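Home Explore Notifications Messages Lists Profile More

Bongani Motaung
Thread on shelf sag, as promised in October. Mostly arithmetic, some complaints.

A shelf is a beam. Load it evenly, support it at both ends, and the sag in the middle goes with the fourth power of the span. Double the span and the same load per foot sags 16 times as much. Most bad shelves are bad for this one reason.

Thickness goes with the cube. Make the board twice as thick and it is eight times as stiff. Going from 3/4 inch to 1 inch gets you a factor of 2.37 for a third more wood.

Depth, front to back, is linear. A deeper shelf is stiffer in proportion, but people then put more on it, so call it a wash.

Strength is almost never the limit. A pantry shelf will look terrible long before it breaks. You are designing for looks and for doors that still close.

The eye picks up a sag of 1/32 inch per foot of span. On a 3 foot shelf that is 3/32. I design to half that. The other half gets used up over time.

"Over time" means creep. Wood under steady load keeps bending after the first day. For solid lumber kept dry I multiply the initial sag by 1.5. For particleboard I use 2 and would not argue with someone who used more.

Flipping a sagged shelf works. It also creeps back the other way, so you will be flipping it again. I have a Wirnau bookcase on its third flip.

End fixing matters more than people think. A shelf resting loose on pins is the worst case. The same shelf held truly rigid at both ends sags one fifth as much. Real dados with glue land somewhere between the two, and I would not count on the full benefit.

A front edge strip is the cheapest fix. Take a 3/4 inch shelf, glue a 1-1/2 inch strip on edge along the front, and the front stops being the problem. Glue it along the whole length. Two screws and hope will not carry the shear.

A cleat along the back wall does the same job for the rear edge. With both, a 3 foot span in ordinary pine is fine for canned goods.

Canned goods are heavier than books per foot if you stack them. Weigh a row on a bathroom scale. I load test at 100 pounds per shelf, which is more than mine will ever see.

Drodano sells a shelf rated for that same 100 pounds. The sheet gives no span and no sag limit. A rating without either one tells you very little. I wrote to them and got a link to the same sheet.

Figueroa does print a sag figure at a stated span, in small type on page 7. Credit where due.

Pin holes: 1/4 inch pins in solid wood hold fine. In particleboard the holes go oval after a few years of moving shelves up and down. Metal sleeves fix it. The Harkport hardware counter sells them loose.

Last one. If you only remember one number, keep pantry spans under 32 inches in 3/4 inch board and you can skip most of this thread. 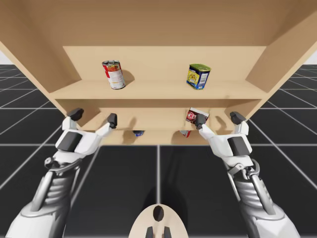 Does it matter which face of the board goes up?
If the board has a slight bow, put the crown side up so the load flattens it. On a flat board, either face will do.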